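Trying out grippers inside a server chassis

If you've been through our earlier pages you'll know how we like to test things - slowly, with plenty of tea, and on hardware that has already lived a full life. For this one we wanted to know how to choose between grippers when the job is reaching into an opened computer chassis, where every surface seems to be either shiny or in the way. It took us most of June to settle on a method we were happy with, and you're very welcome to borrow it.

We compared two grippers, the Hurko and the Laria, on the same arm with the same Ulent controller. Please do resist the urge to change the controller halfway through! We did that on our first go and had to throw out 224 trials, which was a sad afternoon.

1. Power the chassis down, unplug it and take the lid off. Clamp it to the bench so it can't creep when a finger leans on it.

2. Mount the first gripper and run the open and close cycle 20 times in free air before going anywhere near the parts. Listen for anything gritty.

3. Set the closing force low. We began at 405 on the Ulent's own scale and crept up to 655 for the stiffer latches. The dial goes to 4000, and I'd ask you kindly to leave that end of it alone.

4. Teach a hover position straight above the chassis, then bring the gripper down in small steps, checking the wrist camera each time you stop. Heatsink fins throw back a lot of glare, so turn the exposure down until you can tell the fins apart, even if the darker corners go a bit murky.

5. Pick your targets and keep them the same for both grippers. Ours were a release bar, a narrow upright card and a handle - one thing to press, one to pinch and one to hook.

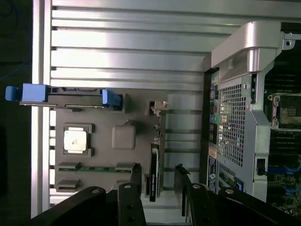 Wrist camera view with the black card between the fingers and the perforated shroud to the right.

6. Before closing on anything, look at both fingertips and what's beside them. A finger can be nicely lined up on its target and still be about to catch the edge of a metal panel on the way in.

7. Run the full set, write down each miss and what kind of miss it was, then swap grippers and start again from step 2.

For what it's worth, the Laria was gentler on the card and the Hurko was much happier with the handle. We've kept both, and the scoring sheet is on the Howlader page along with our finger measurements.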